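Call for participants: hand-held gripper comparison, table-setting tasks

Location: Dullwood, Clusar building, ground floor
Run by: Hudaveo, manipulation test group
Session length: 2 hours, one visit
Payment: 86 dollars per completed session
Places: 30
Sessions: February, morning and afternoon starts

Purpose

Hudaveo is comparing two finger designs for a hand-held parallel gripper. The gripper carries a camera and is operated by a person, who holds it and opens and closes the fingers with a trigger. The recordings are used to train the controller of a robot arm fitted with the same fingers. The project is known internally as Rao.

We have enough recordings from our own staff, who have used the tool for months and have settled into similar habits. We now need operators with no such habits. The comparison covers grasp success, time per object, number of regrasps and how much of the object stays in camera view during the approach.

What you will do

You will stand at a table and use the gripper to move tableware. Typical objects are knives, other utensils, dishes, a wire basket and a placemat. Each session consists of 100 short trials, split evenly between finger set A and finger set B. The order of the two sets is assigned when you arrive.

A trial starts with the fingers open and held low over the table. At the tone you approach the named object, close on it, move it to the position given on the instruction card, release it and return to the start position. Dropped objects are recorded as dropped and the trial is not repeated. You do not need to work fast. Trials longer than the limit on the card are stopped by the test operator.

After each finger set you fill in a one-page form on grip force, wrist load and visibility of the fingertips.

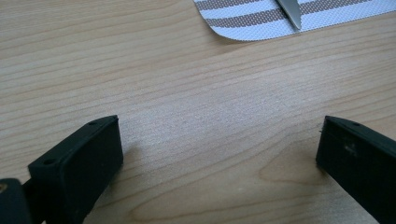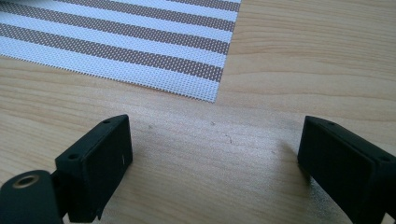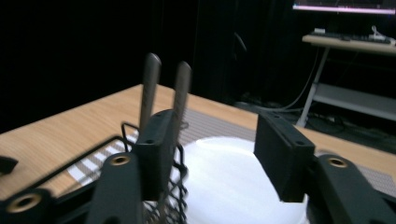
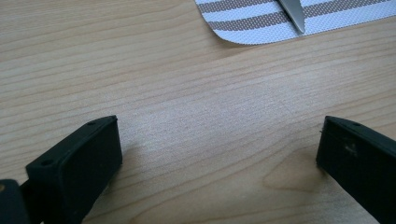 Views from the gripper camera at the tableware station. First and fourth: knife on the striped mat. Second: mat and bare tabletop. Third: mesh basket with a white dish and tray frame.

Who can take part

You must be 18 or older and able to stand for most of the session, with breaks. You need normal or corrected vision and full use of at least one hand. Left-handed operators are particularly wanted. The tool can be used in either hand, but you must keep to one hand for the whole session.

No technical background is required. You cannot take part if you have used a hand-held data collection gripper before, in our lab or elsewhere. Please also do not apply if you have a current wrist, elbow or shoulder injury.

Some trials use table knives with pointed blades. Knives are handled with the gripper only. The test operator resets them between trials.

What is recorded

Camera video from the gripper, finger opening width, tool position and trial times. The camera points forward past the fingers and records the table and whatever part of the room is behind it. Audio is not stored. Your name is kept on the consent form and in the payment record, and the recordings carry a participant number. You may stop at any point. Participants who stop early are paid for the part completed, in half-hour steps.

The recordings will be used for training and for an internal report on the two finger sets. Participants may request a short summary of the report when it is finished.

Before you come

Wear sleeves that can be pushed above the elbow. Remove rings, bracelets and watches from the hand you will use. Lockers are available at the entrance. Cables run across parts of the lab floor, so closed shoes are required.

Plan to arrive ten minutes before your start time. A practice block is included in the session and does not count toward the trials. Morning sessions start at 9:30, afternoon sessions at 1:30. Late arrivals may have to be rebooked, as the station is reserved back to back.

How to apply

Use the sign-up form on the Hudaveo participant page and select "Rao, tableware". State your preferred hand, your age bracket and whether you can attend mornings, afternoons or both. Glove size is also requested, as the two finger sets are to be compared across a range of hand sizes.

Places are filled so that hand sizes and left- and right-handed operators are spread over the group. An early application does not guarantee a place. You will get a reply by email in either case, and applicants who are not placed can ask to stay on the list for later comparisons of cameras and controllers at the same station.

The form closes when all places are filled. Questions about access to the building or the physical demands of the task can be entered in the comment field and will be answered before a session is booked.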